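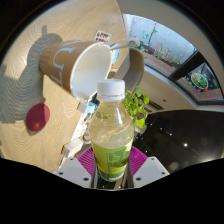

Bottle held at the label, magenta mount behind it, red coaster to the left.

Ticket: Hand-held gripper kit, uneven closing and grip loss on smooth bottles
Product: Clorkex hand-held gripper, evaluation kit
Submitted by: Kultthorpe trial desk
Opened: June 30, 2023
Priority: Normal
Status: Closed, with one item carried over

Problem as reported
We have the Clorkex kit on trial until we decide whether to order more units. Most objects are fine. The trouble is with smooth plastic bottles. When the trigger is squeezed slowly, the left finger arrives first and pushes the bottle sideways before the right one touches it. If the bottle is then lifted, it turns in the grip. A quick squeeze hides the problem most of the time, but the recorded width is still off at the end of the stroke.

We have been using the kit on café tables with ordinary things on them: drink bottles, paper cups, small boxes. Paper cups do not turn in the grip, but they do get pushed over if the left finger gets there early.

Setup
Firmware as delivered in April. Ridged pads, factory fitted. No changes to the finger mounts. Recording software is the Mthembu viewer that came with the kit.

Steps tried before opening the ticket
Restarted the handle and the viewer. No change.
Wiped both pads with a dry cloth. No change.
Ran the width calibration from the viewer menu. It completed, but the closed reading was 2 mm when the pads were touching. It should be zero.
Ran it again with the handle flat on a table. Same reading.

Reply from Flullatton support
Thank you for the clear report. Flullatton handles first-line support for this kit. A closed reading above zero together with one finger arriving early usually points to the linkage and not to the pads. Please do the following in order and note the result after each one.

1. Power off the handle. Move each finger by hand through the full stroke and compare the play.
2. Check the small screws on both white finger mounts. They should be snug. Do not use thread glue yet.
3. Look at the ridges on both pads. The grooves should mirror each other when the fingers face in.
4. Recalibrate with the handle held upright, as in normal use. The help text in the viewer says any position will do. That text is out of date.

After that, send us a view from the handle camera with the fingers open over a table, and the log from one slow squeeze.

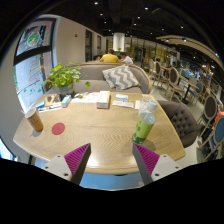
Step 1: the left finger has more play than the right. It is small but easy to feel with the handle off.

Step 2: two screws on the left mount could be turned a little before they were snug. The ones on the right were fine.

Step 3: grooves match. No wear that we can find on either pad.

Step 4: calibration done upright, closed reading now zero. We repeated it after a restart and it held.

We then went back to the bottles. On slow squeezes the two fingers now meet the bottle close enough together that it stays where it was standing. Out of 99 logged squeezes, 7 still show the left finger early. All of those came in the last part of the session, so the screws may be working loose again. The slow squeeze log is attached to the ticket.

Reply from Flullatton support
The log agrees with what you describe. The early contacts get worse toward the end, and the play in the left finger comes back with them. We are sending a set of replacement screws with a locking patch for both mounts. Change both sides even though the right one is good – mixed screws make the play harder to compare later. Recalibrate upright after fitting.

On the bottle turning during a lift: grip it on the straight part of the label and keep off the shoulder. The pads need contact along most of their length.

Update from Kultthorpe
Screws received and fitted on both sides. Calibrated upright, closed reading zero. Slow squeezes on a full bottle and on a paper cup, no early contact in the log. Gripping lower on the bottle helps, and we have added that to our own notes.

Two points for the trial review. The fix took five minutes once we had the right parts, and support answered every question we asked. The help text on calibration is wrong and cost us most of a morning – please correct it in the next viewer release.

Carried over: help text correction, assigned to the Mthembu viewer team.
Hardware part of the ticket closed at customer's request.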